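Jadholm name squad for Harb Cup semifinal

Jadholm will travel to Skultlow on 28th May for the second leg of the Harb Cup semifinal, holding a one-goal lead from the first match in April.

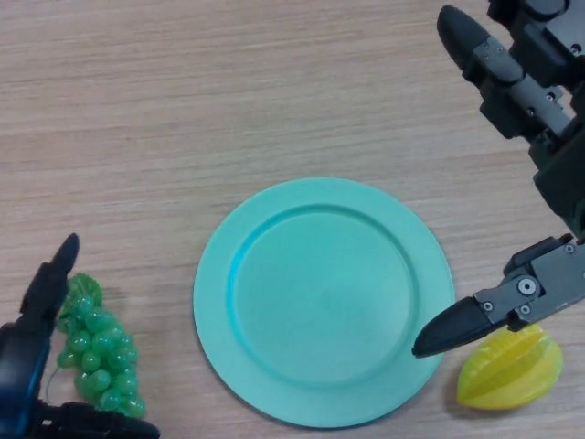 Coach Sawsan Rizk has picked 17 players. Captain Rima Nseir is back after a hamstring strain and trained with the full group this morning. Dalal Ghanem misses out - she is suspended after her red card against Sutora.

"We won't sit on one goal," Rizk said. "Skultlow score early at home and we have to be ready for that."

Raghda Atallah, who has 9 goals this season, is expected to start up front.

The first leg drew 2985 fans. The away end at Skultlow holds 970, and tickets are on sale at the club office until noon the day before the match.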